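News > Press releases > Walking and trekking

Kutcombe Walks opens 76-kilometre hill route from Plullow to Pukden

Reading time: 3 minutes

Kutcombe Walks, the guided walking operator, has announced the opening of the Plullow Ridge Route, a 76-kilometre hill walk linking the market town of Plullow with the lakeside village of Pukden. Guided departures will begin in March and run until the end of October.

The route is divided into five stages, the longest of which crosses the open ground between Hulme and the upper Pukden valley. Walkers will stay each night in family-run guest houses, with breakfast, a packed lunch and an evening meal included in the price. Luggage will be carried by road between overnight stops.

The company has spent two seasons preparing the route in agreement with landowners and the parish councils through whose land it passes. New waymarks have been placed at all junctions, and two footbridges on the Hulme stage have been rebuilt. The older path along the river, which is liable to flooding in spring, will remain open as a low-level alternative.

Each departure will be led by two qualified guides and limited to 12 guests. The company grades the full route as moderate to demanding. Guests should be used to walking for six hours a day over uneven ground, and should bring boots which have already been worn in. A kit list will be sent with every booking confirmation.

Water may be refilled at the guest houses and at marked points on the first, second and fourth stages. There is no refill point on the Hulme stage, and guests will be asked to carry at least two litres that day. Single-use bottles will not be supplied on any departure.

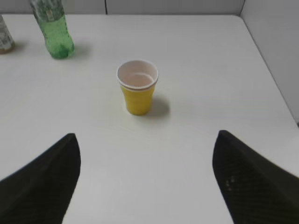

A small yellow cup with a white rim and a green plastic bottle.

For visitors with less time, a one-day walk will leave Plullow at 8.30am and finish at the Hulme viewpoint, where a minibus will meet the party for the return journey. The day walk covers the first stage only and is suitable for children aged ten and over when accompanied by an adult. It will operate throughout the season, subject to weather.

"The hills between Plullow and Pukden have been walked for generations, but visitors have found it difficult to arrange beds and transport along the way," a spokesperson for Kutcombe Walks said. "We are pleased to offer the whole journey under a single booking, and we are grateful to the households in Hulme and the upper valley who have agreed to receive our guests."

The company will contribute £3000 in the first season towards the upkeep of paths and stiles. Further contributions will be reviewed each winter together with the parish councils.

Bookings for the full route and the day walk are now being accepted. A deposit of £100 per person is required for the full route, with the balance payable six weeks before departure. Private departures for walking clubs can be arranged on request.

Notes to editors

Kutcombe Walks organises guided and self-guided walking holidays from its office in Plullow. A route map and stage profiles are available from the press office on request.

Related releases

Winter timetable for the Plullow walkers' bus
Guest houses sought in the upper Pukden valley
Self-guided weekends at Hulme: dates and prices
Changes to luggage transfer on coastal walks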